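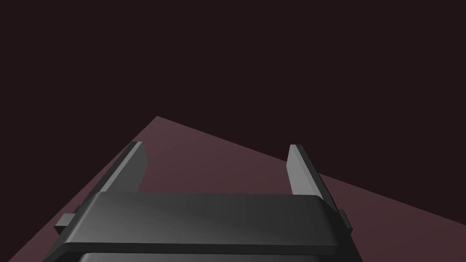
Murkholm releases gripper setup and service guide for Felladura cell

GUIMARÃES, March 25, 2023 – Murkholm today released a new setup and service guide for the two-finger gripper on its Felladura parts-handling cell. The guide replaces the January edition and is free to all current customers.

The main change is the order of work. Technicians now check the finger mounts first, with the jaws open and nothing between them, and set the jaw travel afterward. The old guide had it the other way around, and many cells had to be adjusted twice.

The guide has 13 procedures, from first mounting to finger replacement. Each can be practiced in the Cullard simulator before anyone works on the machine.

Murkholm went through 504 service reports to prepare it. "Nearly all the repeat visits came back to a finger mount that was slightly off," said Rogério Batista, service manager. "We moved that check to page 6."

Anselmo Leite, who runs customer training, will teach the new procedures at the Guimarães site. Customers can book a place through their service contact.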